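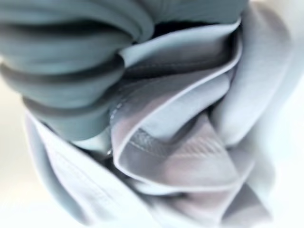 Tuesday, 14.30. Folding trial for the Nason shirts, continued. I took the next ones from the Plesia bag and I did not iron them before. The thin cloth is the difficult one. When it lies bunched like the pale blue-grey one, the hem goes in a big S through the middle of the heap and it is easier to find than any corner, so I now write "find hem first" as step one on the sheet. The rolled edge is lighter than the rest and catches the lamp well.

Done so far: 32 pieces of 80. The side seams are still confusing me, I took one for the hem two times and had to start again.

To do: ask Semaan if the second bag is the same cloth. Lower the lamp a little, the folds need more shadow. Bag 191 has no label, please do not mix it with the others.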